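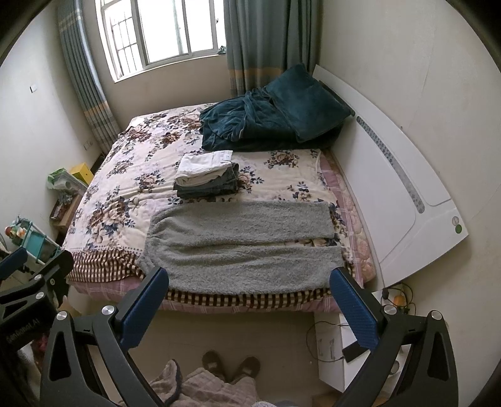

Mar 10, 2026 - Folding

Laundry day, mostly. I used the bed as a table again, with the peony quilt pulled flat so nothing would slide. The jeans got folded first and the white top went on them. The gray fleece always comes last. It is so fuzzy that it never holds a crease, and I had only one end of it turned in when I sat down to write this.

The teal velvet blanket is still in a bundle up by the pillow. I should fold it too, but I will want it tonight, so it can stay.

Curtains open, good light. They could use a wash before May. The sill wants wiping down as well.

The nightstand needs sorting more than the clothes do. There is a yellow box on it, a plastic bag, and a lot of small stuff I keep putting down there and not picking up. I gave myself 30 minutes for the whole room and spent most of it on the bed.

Walked to Skivcombe after lunch for detergent and clothespins. The store had only the large box, so I carried that home - heavier than I expected. The pins come 6 to a card, and I bought two cards.

Tomorrow: sheets, the pink plaid layer, and the socks, if I can find the other halves. Jeans go in the bottom drawer tonight.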